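Gatchalian Practice Desktop – open case, board, memory and processor
Item 358
$178, in stock
Page updated 14th December

I sell a lot of tools and bench stuff on this site, but the practice desktop is the thing I get the most email about, so I've rewritten the page to answer as much of it as I can in one go.

What you're buying is a used desktop computer that you are supposed to take apart. It comes with the side panel off and the insides where you can get at them: power supply, motherboard, memory, processor in its socket. You lay the case down on its side on a good solid table and start pulling things out and putting them back. That's the whole product! I learned on my uncle's computer with my uncle standing behind me sighing, and I'd have given anything for one that didn't matter.

Who buys it? Mostly people starting on repair work, teachers, and parents of the kind of kid who has already opened the toaster. Lilibeth Mangubat bought four for her evening class and wrote to say the students fight over the memory slots, which made my week. If you need several for a class, write to me before you order and I'll see what I can do on shipping.

What's in the box

The case with its power supply and motherboard in place.
Two memory modules, seated side by side.
One processor in its socket, cooler off and packed separately.
The side panel, wrapped flat underneath.
A small bag of screws, with a few extra.
A 44-page booklet I wrote with Renato Villanueva (he did the drawings, I did the nagging).

There's no operating system, and I don't sell it as a computer to use every day. If you want one to write letters on, please get something else and I'll be happy for you.

The parts you'll spend your time on

Memory first. It's the friendliest job in the case and the one everybody should be able to do half asleep. Open the latch at the end of the slot, lift the module straight up by its edges, look at the notch, line it up, push down evenly until it clicks. The push always feels like too much the first time. Do it twenty times in an afternoon and it'll feel like nothing.

Then the processor. I ship it with the cooler off on purpose – I got tired of people writing to ask how to get to it, and the cooler is a separate lesson anyway. You lift the lever, open the metal frame, and pick the chip up by its sides. Don't slide it. Don't touch the underside. Put it back with the corner mark where it was and close everything up gently. The booklet spends six pages on this and you should read all six before you touch the lever, because bent contacts are the one thing I can't fix for you.

The power supply is for looking at and for taking out as a complete unit. Do not open it. I don't care how many videos you've watched. Never plug the machine in while you're working on it, and leave the cord in another room if there are children at the table.

Everything else is up to you. Some people take the whole board out and mount it again, which is a nice long job with a lot of screws, and I'd leave it until you're bored with the rest.

A few words on the case itself

I like a metal case with a proper rim for this. It takes knocks. The cutouts along the edge are also good for learning how a side panel locates itself, and that's the bit that drives beginners up the wall. Run a finger along the rim before you start (carefully!) and if you feel a sharp spot, go over it with a fine file. I check them before they ship, but metal is metal and I have missed one before.

The cases are used, so expect scuffs and old labels. Brands vary with what I can get hold of.
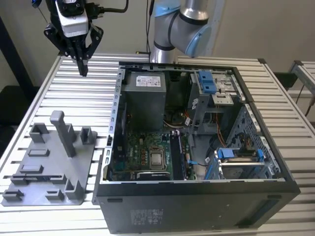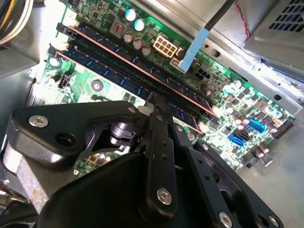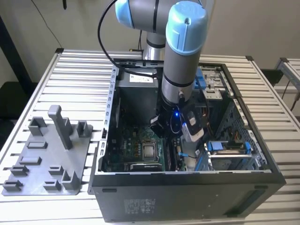

Dust is the other thing people ask about. I blow every unit out and wipe down the inside, and you may still find a bit of fluff in a corner. A soft brush will get it.

Things that go well with it

The Tundier screwdriver set is what I use myself. The magnetic tip is strong enough to hold a case screw and the handle doesn't slip when your hands get sweaty. The Bornex wrist strap is cheap and you should own one. I've tried fancier straps and gone back to it every time.

If you work on a kitchen table, put a Geltura mat underneath. It keeps the case from skating around when you push the memory in, and it'll save your varnish. The big size fits the case lying down with room beside it for your screws. The small one doesn't, so don't order the small one for this.

Swaps and spares

Memory modules wear out faster than anything else when they're going in and out all day. I keep loose ones on the shelf and will send you a pair for the price of postage, once, within the first year. After that they're a few dollars. Processors I can usually match too, but give me time to look.

Motherboards are harder. If you wreck yours, send me a picture of it and I'll tell you whether I have one that will fit your case. I often do. I've sent out 436 of these desktops so far, and the shelf of leftovers in my garage has gotten pretty deep.

Shipping and returns

It's a heavy box. I ship on my own packing days, normally twice a week, and I'll email you the tracking number the same evening. Orders that come in over the holidays will go out in the first week of January, and I'm sorry about that, but the post office line wins every year.

If it shows up with something knocked out of place, don't panic. Modules sometimes work themselves up a little in transit and all you need to do is press them back in. If something is broken, take a picture before you unpack any further and write to me the same day. You can send the kit back within 30 days as long as all the parts are in the box, in any order you like. I'll be taking it apart again anyway.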